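Wostivel Handling Project
Progress report to the Sellano Fund, second period
Prepared by Eleni Delić, with input from Walid Khoury and Rasha Geagea

1. Purpose of this period

The grant supports the writing of a good practice guide for two-handed robots that handle household products near people. In the first period we collected the existing rules of our partner sites and compared them. In this second period, which ended in October, we tested the draft rules in daily work and corrected those which were not clear. The draft now has 12 rules. We describe below only the rules that changed.

2. Rules for the objects

The first draft said only that objects must be "suitable." Our operators asked what this word means, and they were right to ask. The new text says that each object must be a real retail product with its original label, and that the label must be readable at the wrist camera before the session is accepted. The net content must be written in the session sheet exactly as it is printed. For the large detergent bottles, for example, we write 800 g.
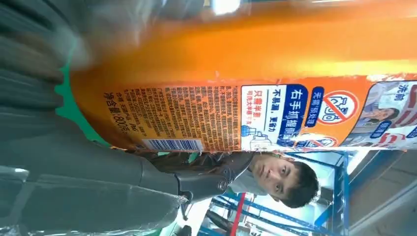 3. Rules for the work surface

The surface under the hands must have one plain color, and it must be the same for the full session. If a second material is placed on it to mark a zone, this material must be named in the session sheet. We had long discussions about sheets of thin plastic. They wrinkle, and a wrinkle can change how a bottle lies. Tamer Khasawneh proposed to forbid them completely. We decided to permit them, with the condition that their state is checked at every pause.

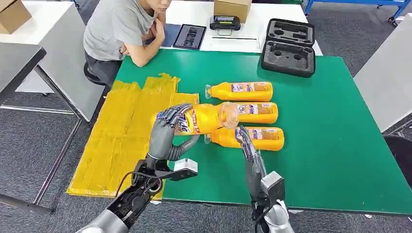

The rule on cases and tools was also changed. A case may stay open on the table during work if it is outside the reach written in the plan. Before, the rule demanded to remove everything, and the teams did not follow it. We think that a rule which is respected is more useful than a strict rule which stays on paper.

4. Rules for grasping and for two hands

This chapter needed the most time. For a bottle lying on its side, the operator must write which hand takes it first, and whether the second hand supports the base, the cap end or neither. Force limits are given separately for the body and for the cap, because a clear cap is usually the weaker part.

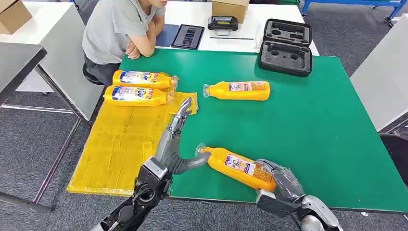 Must both hands touch the object in every trial?
Only when the plan asks for it. In a one-hand trial, the free hand should wait in a raised position with open fingers, and this position must be the same from one trial to the next.

In this period we recorded 1,161 trials under the new text. Of these, 138 were rejected at review, mostly for an incomplete session sheet. Rasha Geagea has shortened the sheet to one page, and we expect a lower number in the next period.

5. Rules for people near the robot

A person who is seated in the room must stay behind a second table, on the far side from the robot, and must not reach over to the work surface while the arms have power. The observer may rest the arms on his or her own table. The former text required the observer to stand, which was tiring in long sessions and did not give more safety in our opinion.

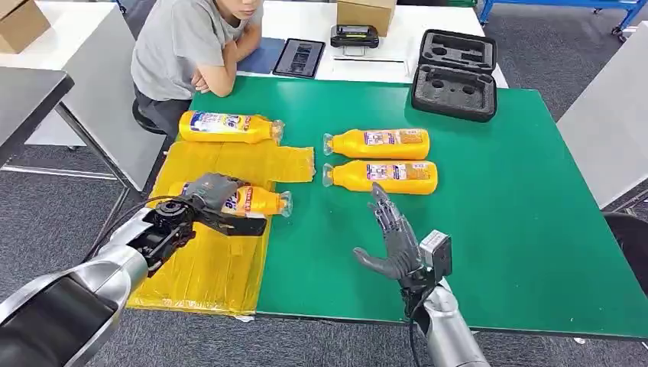 6. Open points and next steps

Two points are not yet solved. The first is the wording for cables at the wrist, where the Drastard site and our own site have different habits. The second is the translation of the guide, for which Joelle Hijazi is waiting for an offer from Tannous.

In the next period we will send the draft to the partner sites for written comments and repeat the review with the shorter sheet. We do not ask for a change of the budget. We would ask the Fund to confirm if the final guide may be published with open access, so that we can prepare the text of the license in time.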